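# Skidside talk notes, v3 (the short one)

Slot is 15 min, hard stop. Gergely Orbán runs the clock, he will wave. Don't read this out word for word like last time.

**Open**

Hi, I'm from Skidside, we're the student manipulation club. Started in a bike storage room, still smells of it. Show of hands, who's programmed an arm before? Who's broken one? (wait for laugh, move on if no laugh)

One line summary: we wanted an arm to tidy a table by copying people, and most of the year went into learning how to be good people to copy.

**The task**

- Say an object out loud, arm picks it up, puts it where you said. Table's white, objects are toys and kitchen stuff.
- Competition is Wenum. Teams bring own arm, own code. Judges pick the objects on the day. You get 3 tries per round, best one counts.
- We went in thinking the hard part was the language side. Nope. Grasping.
- Mention rules changed in May!! We'd already recorded half the demos under the old ones. Don't whine about it, one sentence.

**The data bit (slow down here)**

We drive the arm by hand, record everything, train on it. We have 122 demos that we trust. Had a lot more, threw them out. Why:

- different drivers had diffrent habits. I come in from the side, Chandrasekhar comes straight down. Model averaged us and came in at some horrible diagonal that neither of us would ever do
- people hesitate. Then the arm learns to hesitate. It would hover over a cup for ages like it was thinking about its life
- we always put things in the same spots without noticing. Cup on the right, every time. Move the cup left and the policy reached right anyway

Fix was boring: written driving rules, taped to the wall. Shuffle the table between every demo. One person drives, one person watches and is allowed to say "bin it". Chandrasekhar Pillai wrote the rules, say his name, he's in the second row and will pretend to hate it.
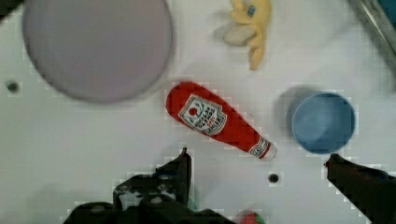 Wrist camera vs overhead camera. Ran both for the first term. Overhead is nice for knowing where stuff is, useless for the last bit before the grasp since the arm blocks it. Wrist view is low res and jerky but the fingers are always in it, so the model can learn the gap between finger and thing. When we dropped the wrist view to save training time, success on bottles fell off a cliff. Put it back the same evening.

Downside: if the wrist mount shifts even slightly, old demos don't match new ones. Ask me how I know. (Someone will ask. Answer: it got bumped in a doorway, we lost two weeks.)

Also say: bottles. Shape matters way more than we thought. Long thing lying down at an angle, gripper has to turn to match before closing. Early policy didn't turn, just squeezed and hoped. We recorded a whole batch of nothing but rotated bottles and that helped more than any change to the network. Plush is the opposite, very forgiving, grab it anywhere. Plates, don't get me started, flat and wide, we go for the rim or we don't go.

**Software**

Keep this SHORT, half the room won't care.

- Komik = our recorder. Hit pedal, drive, hit pedal. Tags each demo with driver name and object.
- Varma = the training scripts. Bit of a mess, will be cleaned up, we've been saying that since fall
- Trained on one desktop in the lab, overnight runs. First one that worked was run 16. Runs before that, see backup slides, theyre funny

**Live demo / no live demo**

If arm is homed and green light is on by the time I reach this slide: do the cup. Only the cup. Do NOT take requests from the audience.

If not: play video, say "filmed in our lab at normal speed", which is true, and move on fast.

**What we'd do differently**

- Write the driving rules first. Before recording anything.
- Look at your own demos. All of them. We had some where the driver had closed the gripper on air and called it a pick
- Lock the camera mount down with more than one screw
- Get first-years driving early. They have no bad habits yet and they have free afternoons

**Q&A, likely ones**

How much did it cost: arm was a loan from the department, rest came out of club dues. Don't guess a total.

Can it do objects it hasn't seen: sometimes, if they're shaped like ones it has. Say sometimes.

Why not simulation: tried it, our simulated plush behaved like a brick. Point them to Chandrasekhar after, he did that part.

Can I join: yes, evenings from 6 pm, bring closed shoes, sign-up sheet is by the door. Leave the sign-up slide on screen while people pack up. Get clicker back to Gergely.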